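Selling Robots by the Folded Shirt

Tâm Kim has spent most of the year trying to get small companies to pay for something they can't hold. Clevitz, where she runs customer projects, rents out pairs of hand-held grippers and, for a good deal more money, the people and the floor space to use them. Somebody picks up a gripper in each hand, does a chore the way a robot would have to do it, and the recordings go off to train a machine. The package is called Trasdale. I had read the brochure twice before we met and still couldn't say what a buyer ends up owning.

"You own the recordings," Kim said. "All of them, including the bad ones. We don't keep a copy unless you sign the second form."

And the robot that folds laundry at the end of it?

"That's yours to build."

I thought that was a fair answer and also a fairly large hole in the pitch. The brochure has a line about going "from first fold to working policy in one season." Kim winced when I read it to her. She said the line was written before she joined and that she has asked for it to come out. It was still there when I checked in July.

The price is easier to pin down than the product. The basic kit is two grippers, a charger, a case and the software, on a four-week minimum. Operators are extra. So is labeling, where a person goes through each recording and marks where one step ends and the next begins. Kim wouldn't give me a figure for a typical job, on the grounds that there isn't one, but she did say labeling is where customers get a shock.

"They budget for the hands," she said. "They forget somebody has to watch it all afterward. I tell them on the first call now, and some of them don't book a second one."

I asked about speed, since the brochure makes a lot of it. On a good day, she said, one operator gets through 212 garments. I asked about a bad day. She looked it up, which I appreciated, and said 74. Same operator, same room, different pile of clothes. The slow day was mostly shirts with buttons.

What about the ones that get thrown out? Here she was less quick. Of the 212, the checkers kept 167. The rest had a dropped corner, or a hand that drifted out of view, or a fold that came out fine but didn't match the written instructions. The customer pays for the full day either way.

"I know how that sounds," Kim said. "But the day costs us the same. And a failed fold is useful to some teams. They want to see how a person recovers."

Some teams, maybe. I spoke to a former customer, a two-person outfit called Lirnari, who told me by email that they had wanted clean folds and had no idea what to do with the others. They did not renew. Their other complaint was that the T-shirts all seemed to be in good shape. Real laundry comes out inside out and knotted up with a sock, and their robot had never met any of that.

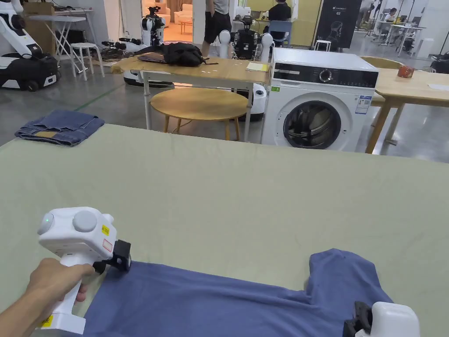

Kim doesn't argue with the complaint. Starting flat is easier, she said, and easy is what most people order first because it gives them something to show. A harder set is on the price list, with clothes dumped in a heap and no two starts alike. It takes longer and more of it fails the check. Hardly anyone buys it.

"If it were my money I'd buy the heap," she said. "But I'm not the one who has to explain the bill."

She let me try the grippers before I left. They are more comfortable than I expected and much clumsier. Pinching one layer of cotton without grabbing the layer under it took me several goes, and my wrists knew about it by the end of half an hour. Kim says new operators get two days of practice before anything they do is kept. I asked whether the practice days are billed. They are not, she said, and that one is in writing.

There is a competitor, Sarıgül, that charges per accepted recording and nothing for the rest. I asked Kim why anyone would pick Clevitz over that. She said their checkers are stricter because the customer can sit in on the checking, and that when you pay only for what passes, you should ask who decides what passes. Good point – though it is one I'd want to see tested by somebody who doesn't work there.

My own view hasn't moved much. If you already have a robot, an engineer who knows what to ask for, and room in the budget for labeling, the kit may save you some months. If you are hoping the kit will stand in for any of those, keep your deposit. Kim, when I put this to her, said she'd only quarrel with the word "may."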